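README — shoelace recordings from the Hornitz open day

Hi! If you've downloaded this folder you probably want to know what's in it and whether it's any use to you, so I'll try to be quick (I'm not very good at quick).

In September we opened the Hornitz workshop to anyone who fancied seeing how we teach our two-armed robot, Clomeo, to deal with shoes. Andri Rainer ran the demonstration table in the afternoon and I looked after the laptop. Visitors could watch somebody work on a pair of shoes from a head-height view, then try it themselves, and then see how Clomeo got on with the same sort of job. It got on slowly! People were very patient, and a few stayed right up to closing.

What you get is 242 short clips of human hands, most of them under 30 seconds, plus a text file with one line per clip. The robot's own runs are not in here. They're in a separate folder called Trummer, and you'll have to ask me for that one as it's still a mess.

The clips cover loosening, pulling laces up through the eyelets, tying, and the fiddly bit in between where you're just hunting for the end. I kept the fumbles in — if a lace slips, it slips, and the clip is marked "retry" in the text file.

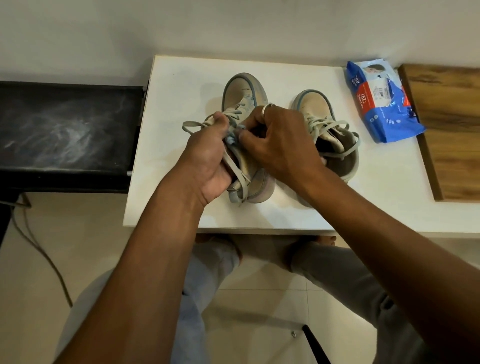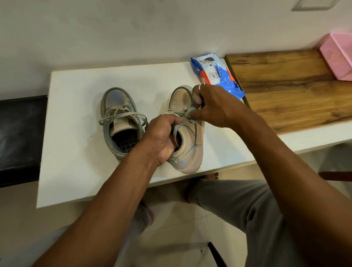 Hands on the laces at the white table, one moment with the left shoe of the pair and one with the right.

A few things to know before you use it. The labels were typed by me in one long evening, so expect spelling mistakes, and "tounge" is in there more than once. Start and end times can be out by about 58 frames in the worst cases, which I do mean to fix. "Left" and "right" always mean the shoe as you look at it on the table, whichever foot it belongs on. Andri did it the other way round in his first batch and we had to swap them all back, so shout if you spot one we missed.

Clips are named by table, then person, then take. Numbers above 400 are the ones we redid after lunch with the Zadier settings file, and the colours come out a touch warmer in those.

You're welcome to use the lot for teaching or research. Please don't try to work out who anybody is from their hands. If you find a broken file, send me its name and I'll put up a fresh copy.

Still to do: tidy the start times, add the velcro clips.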